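Ticket 291: Handwritten pages come out of the scanner blank or nearly blank
Status: Resolved
Site: Clirholm, second floor
Equipment: Arken document scanner, Zavik archive software
Opened: Tuesday, April 26, 2022

Original report

Good morning, and thank you in advance for your patience, because I know the scanner has had more than its share of tickets this year. We are putting the old handwritten meeting notes into Zavik so people can find them without going down to the storage room. Typed pages scan beautifully. Handwritten pages on lined paper come out very pale, and a good many come out as plain white with a few specks where the heading used to be. The paper originals are perfectly readable. I have tried turning the pages over, turning the scanner off and on, and asking it nicely.

It does not seem to matter who does the scanning. I would be so grateful for any ideas, as we have a whole cabinet to get through.

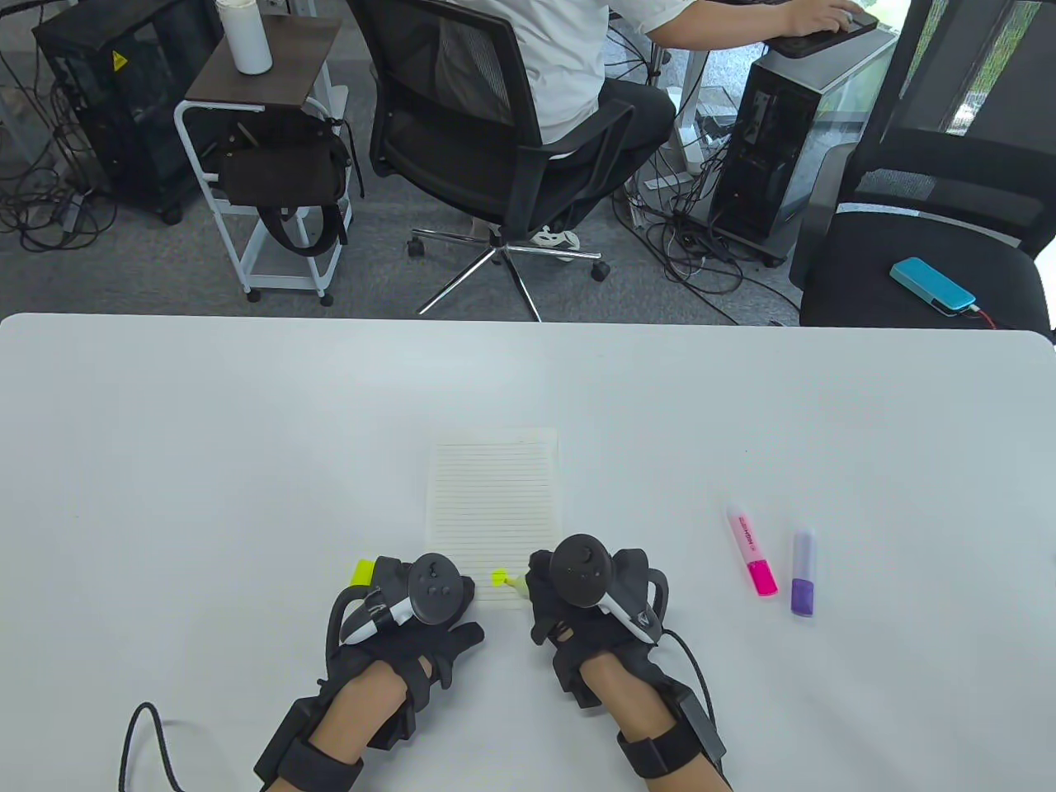
Renata Hollis

First reply from support

Thank you for such a clear write-up, and I'm sorry this has been slowing you down. A couple of questions so I can look in the right place. Are the blank pages missing from Zavik altogether, or are they there as empty pages? And if you scan straight to a folder on the computer, leaving Zavik out of it, do you get the same pale result? Please hang on to your originals for now, even the ones that look fine.

Update from Clirholm

They are there as empty pages, and the page count in Zavik matches the stack I put in. Scanning to a folder gave me exactly the same thing, so I suppose Zavik is off the hook. I also cleaned the glass with the cloth from the drawer. There was a fair bit of dust under the lid (a little embarrassing!) but it made no difference to the handwriting.

Steps tried so far

1. Restarted the scanner and the computer. No change.
2. Cleaned the glass and the feed rollers. Fewer specks, same pale writing.
3. Scanned one page on the flat glass instead of through the feeder. Same.
4. Raised the resolution. Larger files, and the writing was just as faint, only sharper about it.
5. Scanned the same page in color. The writing came through beautifully, every word.

That last one cheered me up no end, but the color files are enormous. One folder of notes filled 4000 megabytes before I stopped it, and the shared drive has been sending me stern messages ever since.

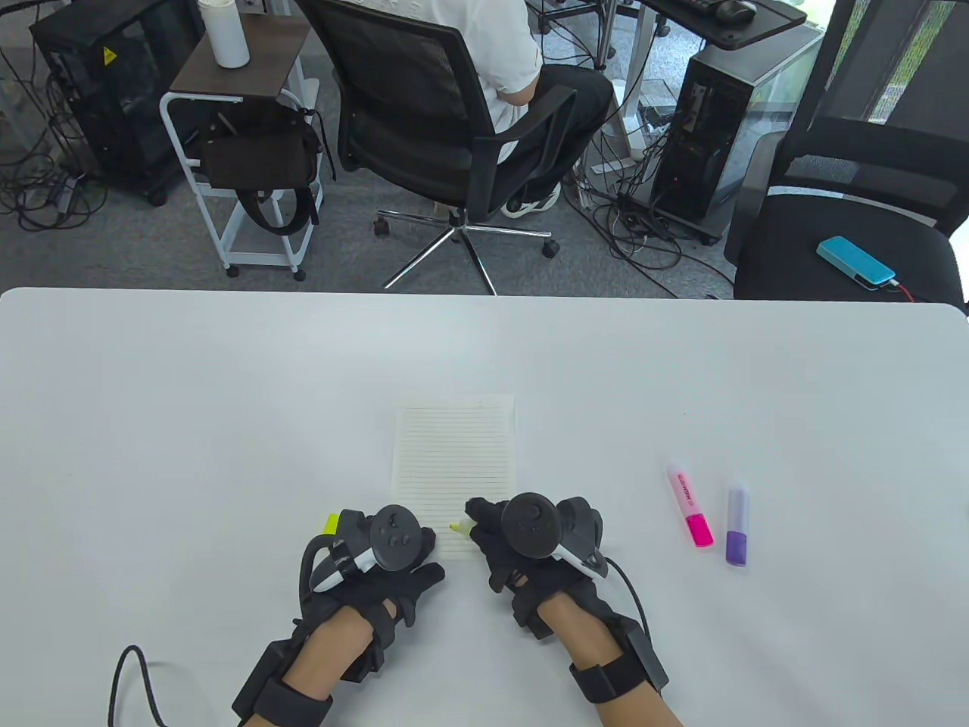
Posted by Renata Hollis in Ticket 291, Clirholm

I should say a bit more about the notes themselves, as support asked. They go back years and were written by lots of different people with whatever was in the mug by the phone. Most of it is blue ballpoint or pencil. There are stretches of highlighter, and one long run in a purple felt pen that somebody must have been very fond of. The black ink pages nearly always scan properly. The pencil is hit and miss, and the purple is the worst of the lot.

Second reply from support

That is enormously helpful, and I think it gives us the answer. Your Arken is using the profile called Text Clean, which looks for the gray rules on notepaper and takes them out so that the page looks tidy. It was set up for typed forms, and it does that job well. With lighter ink it can't tell the rules from the writing, so it takes both. Background removal was also set to 100, the strongest it goes, and that would finish off any pencil that got past the first part.

Please try the following on a page or two before you run a full batch. Open the scanner settings on the computer, choose Profiles, and make a copy of Text Clean. Call the copy something you'll recognize. In the copy, turn off Remove Lines, bring background removal down to the lowest notch, and change the mode from Black and White to Grayscale. Save it, then pick it from the list on the scanner's own screen, as it likes to go back to the old one after it sleeps.

Update from Clirholm

Well, I could have hugged the machine. The ballpoint is dark, the pencil is readable, and the faint gray rules are back where they belong, which I find rather comforting. I named the profile Su, after the storage room, so everybody here will know what it's for. The purple pages are still a touch light, though I can read them without squinting.

I ran a batch of 100 pages after lunch and checked every one. All there! The files are a much more sensible size, too. 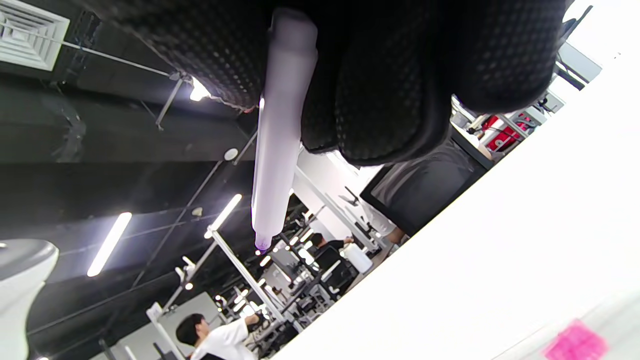
Resolution and follow-up

Cause: line removal and strong background removal in the default profile. Fixed with a separate grayscale profile for handwritten notes. Text Clean has been left as it was for the typed forms. Pages scanned before the change need to be scanned again from the originals, as the missing writing can't be brought back from the saved files. For the purple felt pen, support suggests moving the contrast up one step and leaving everything else alone. Clirholm will try that in May, when the next drawer comes up, and will open a new ticket if it doesn't help.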